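Gatex Surgical Training
July 2019

1/ Gatex Surgical Training has completed its review of the Duveo suturing kit, a set of practice pads and lesson plans offered to teaching programs that run robotic skills courses. Our findings are set out in this thread. The full report will be posted in August.

2/ The kit was reviewed at the request of several member programs. They asked whether it could replace the pads they now buy one at a time, and whether the lessons would suit residents in their first year at the console. Gatex paid the list price and received no support from the supplier.
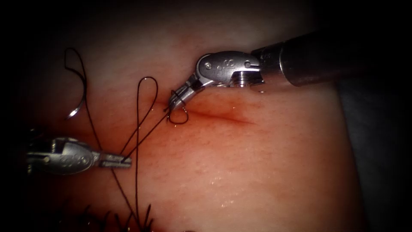 Thread reading time: 3 min

3/ The review covered the closing of a straight incision with interrupted stitches, tied with the instruments. Knot tying took up most of the bench time. It is the step on which new trainees ask for the most help, and a pad that moves too easily under tension will teach them poor habits.

4/ A total of 43 trainees took part, drawn from two programs. Each received the same written instructions and the same introduction to the controls. Faculty scored the finished closures without knowing who had done them.

5/ On the pad itself, our reviewers were satisfied. The surface gives under the needle and recovers well. Stitches placed near the edge of the cut held during tying in most sessions. Faculty did report tearing where a trainee had passed the needle through the same spot more than twice.

6/ The kit is supplied with a scoring sheet prepared by Gautam, the firm that wrote the lessons. The sheet asks for spacing, evenness of tension, security of the knot and length of the cut tails. We found the first three useful. The guidance on tails is vague, and two faculty members could read the same closure and give it different marks.

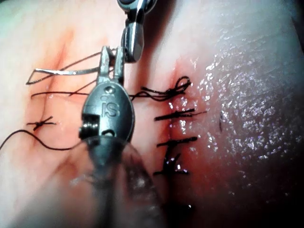
Knots on the practice pad, with a strand held in the grasper.

7/ We have asked Gautam to add reference drawings to the sheet. The firm has replied that a revised version is in preparation. Programs that buy the kit before then should agree on their own standard for tails and write it down.

8/ On cost: the kit contains 8 pads and sells as a single unit. Pads cannot be reordered separately at present. For a small program this is acceptable. A program with a large intake will use up its pads well before the lesson cards show any wear, and will then pay again for cards it already owns. We regard this as the main weakness of the offer.

9/ On time: the supplier states that the full course can be finished in 80 minutes. Our trainees needed longer. The lessons up to the first complete knot took roughly 51 minutes by themselves, and the remaining lessons are harder. Course directors should plan for two sessions - a single afternoon block is not enough for most beginners. 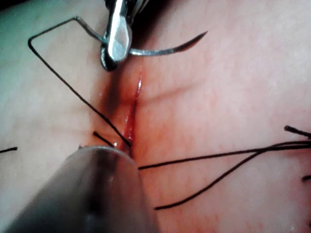 10/ Needle handling deserves a separate word. The lesson cards tell the trainee where to grasp the needle and how to turn the wrist through the tissue, but they say little about managing a long thread between passes. Faculty had to stop and explain this in nearly every session. A short added lesson would be welcome, and we have sent a draft to the supplier for consideration.

11/ Storage was not a problem. The pads kept their feel over the review period when sealed as directed. One pad arrived with a split corner and was replaced on request.

12/ For comparison, the same faculty also examined the Arelon starter set. Arelon sells its pads singly, and its price per pad is lower. Its lessons are thinner, however, and it includes no scoring sheet at all. Programs with experienced teaching staff may find it sufficient.

13/ Our recommendation: the Duveo kit is approved for use in member programs at the introductory level, on the condition that faculty are present for the needle handling lessons. It is not approved as a basis for assessment until the revised scoring sheet has been received and checked.

14/ Member programs that wish to borrow a kit before buying may apply through the Gatex office. Loans are for one teaching block. Used pads do not need to be returned - please send back the lesson cards and the case.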